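Filed under: Careers > Operations > Automation

Gripper Operator, Small Appliance Bench (10 openings)
Sugden Appliance Testing, Bemusdale site
Posted 12 July 2021

This site uses cookies to remember your search settings. Accept | Manage

Sugden tests rice cookers and other small kitchen appliances for manufacturers and importers. Opening, loading, closing and button-press checks at Bemusdale have been done by hand to date. Under the Tratmont program, part of this work will move to robot arms. The arms learn from recordings of people doing the same work with hand-held grippers. We are hiring operators to make those recordings.

What changes on the bench
Bench testers currently log 194 checks per shift on paper. Once an arm is approved for a task, the tester for that task moves to setup, fault review and re-recording. Pay grade does not change with the move. Current testers have first choice of the review positions, and the openings listed in this ad are in addition to existing staff. Sound and odor checks stay with people and are outside the program.

Duties
- Perform set tasks with one gripper in each hand: open and close lids, press controls, handle dry ingredients such as beans.
- Swap appliances between the shelving and the table according to the task sheet.
- Check marker cubes for dirt and looseness before each run.
- Mark failed runs in Sotunard, our run log. Do not delete them.
- Report strain in the wrist or forearm to the shift lead the same day.

The program target is 600 accepted runs per appliance model. The May pilot produced 2,515 runs across all models, including rejects. Operators are not paid by the run.

Requirements
- Able to stand for most of a shift, with seated breaks.
- Steady use of both hands. Left-handed applicants are welcome.
- Able to read and follow a written task sheet in English.
- No programming or robotics background needed. Training is paid and takes place on site.

Recording at the bench:

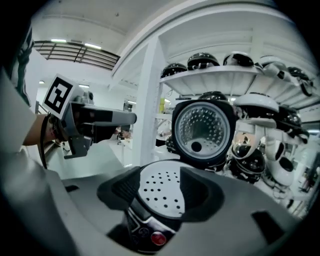
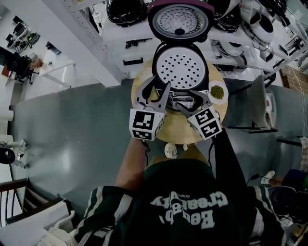 Recordings may include hands, clothing and parts of the room. Operators sign a consent form before training starts. Recordings are used for arm training and fault review. They are not used to rate individual speed, and shift leads do not have access to them for that purpose.

Hours and pay
Day and evening shifts are available. The first contract is for six months and may be extended. Rate is set by the site scale for bench staff, with the usual evening supplement.

To apply
Send a resume and a short note on any bench, kitchen or assembly work to the Bemusdale hiring desk. State which shift you prefer. Selected applicants will be invited to a paid trial session with the grippers.

Tags: bench work, appliance testing, automation, entry level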